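KESTGATE RESIDENTS' ASSOCIATION
Minutes of the October meeting of the Shared Rooms Group
Held in the ground-floor meeting room, Kestgate, Thursday, 7:00 p.m.

Present: Thaís Furtado (chair), Vitória Azevedo (minutes), Dirceu Coutinho, Luana Amaral, Tainá Amaral
Apologies: none received
Also attending: four residents of the Brambridge block

1. Minutes of the previous meeting

The minutes were approved with one correction. Under item 4, "second-floor landing" should read "third-floor landing." The chair signed the corrected copy.

2. Matters arising

2.1 The lock on the bicycle room has been replaced. Residents who still hold the old key are asked to return it to the office.

2.2 The Ghauri cleaning contract was renewed on the existing terms. Mr. Coutinho reported that the stairwell windows remain outside the contract. The group noted this and did not wish to reopen the matter before spring.

2.3 The question of the piano was deferred again pending a reply from Stundham.

3. Budget for the shared rooms

Ms. Luana Amaral presented the figures. The allocation for the year is $3,000, to cover furniture, storage and small repairs in the meeting room and the reading room. The largest single item to date is the repair of the folding partition. A resident asked whether unspent money could be carried over. The chair replied that it could not under the present rules, and that any change would have to go to the general meeting.

The report was accepted.

4. Storage and tidying of the meeting room

4.1 Ms. Azevedo introduced the item. Small items are regularly left on the tables after evening use, and the next group in has to clear them before it can begin. At the last check, 33 items were waiting in the office to be claimed, among them chargers, pens, reading glasses and one glove.

4.2 It was proposed that each table be given a basket, into which anything found on the table at the end of a session would be placed. Baskets would be taken to the office on the first working day of each week, and unclaimed items kept for 12 weeks.

4.3 Ms. Tainá Amaral preferred a single large bin by the door, which would be cheaper and easier to empty. Mr. Coutinho disagreed. The bin used in the reading room had filled with wastepaper within a short time, and a small basket on the table would be harder to mistake for trash. A resident of Brambridge asked that baskets have handles so that they could be carried in one hand. This was agreed without discussion.

4.4 Members considered size and material. Wicker was ruled out on the grounds that it snags and is difficult to wipe down. White plastic with small perforations was favored, and the group agreed that the basket should take up little of the tabletop.
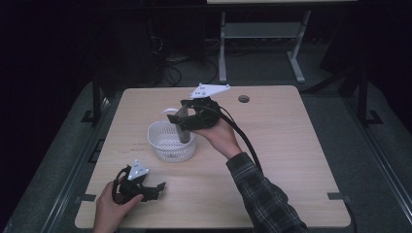

Item 4: Small white basket with handle, on the wood-grain table.

4.5 The cable opening in the tabletop was raised. Members asked that baskets be set clear of it so that laptop users can reach it. Ms. Azevedo will add a line to the room notice.

4.6 Resolved: that 10 white plastic baskets with handles be purchased from the shared rooms budget, the arrangement to be reviewed after the winter term. Proposed by Mr. Coutinho, seconded by Ms. Luana Amaral. Carried, four in favor, one abstention.

Action: Mr. Coutinho to place the order. Ms. Azevedo to revise the room notice and circulate a draft.

5. Lighting

Two residents stated that the meeting room is too dim for reading in the evening. The chair noted that the fittings belong to the building and that the group may request work but cannot commission it. Ms. Tainá Amaral offered to obtain a price for desk lamps in the meantime.

Action: Ms. Furtado to write to the building manager. Ms. Tainá Amaral to report on lamps at the next meeting.

6. Bookings

The Brambridge reading circle has asked to move its start time from 6:30 p.m. to 6:00 p.m. Approved, provided the room is left ready for the 8:00 p.m. booking.

7. Any other business

Ms. Luana Amaral asked that chairs be stacked no more than six high. Agreed.

8. Next meeting

Date to be confirmed by the chair. The meeting closed at 8:20 p.m.

Minutes taken by V. Azevedo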